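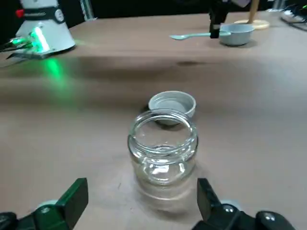

Vinegar does nothing for the smell, according to Shoshana Iwasaki, who wrote in under the last tutorial to say she had soaked one pickle jar for a weekend and ended up with a pickle jar that smelled of pickles and also vinegar. She has a point. I've rewritten the smell section, and the rest of the page while I was at it.

What you need
Dish soap
Baking soda
Cooking oil, the cheapest you own
A bottle brush
An old toothbrush
A dish towel you don't love

Getting the label off

Fill the jar with hot tap water, screw the lid on and stand it in a sink of more hot water for half an hour. Paper labels usually slide off in one sad piece. Plastic ones peel if you start at a corner and go slowly. If you go fast you get a stripe of glue and a bad mood.

For the glue, mix equal parts baking soda and oil, smear it on, and leave it 10 minutes. Rub with the towel, then wash with soap. Wash it again. Oil likes glass more than you'd think.

Do not scrape with a knife. I have a small scar and a jar of Mollel capers to thank for this advice.

The threads

Old jam lives in the threads. Run the toothbrush around them with soap, then do the inside of the lid, especially where the seal meets the wall. Rinse both and feel with a fingertip. Sticky means go around again.

The smell

Glass gives up its smell with ordinary soap. The lid is the one holding a grudge. Pack the inside of it with a paste of baking soda and water, leave it overnight upside down, and rinse in the morning. Then air it on a sunny windowsill for a day or two. If it still smells of garlic after that, keep garlic things in it and call it a system.

Drying and storing

Let jar and lid dry separately, all the way. Store them with the lid off, or set on loosely — a tight lid on a damp jar grows its own weather.

Don't reuse these for canning. Dry beans, buttons and screws are all fine.

Coming Wednesday: Birdie Begay's method for lids that have rusted on.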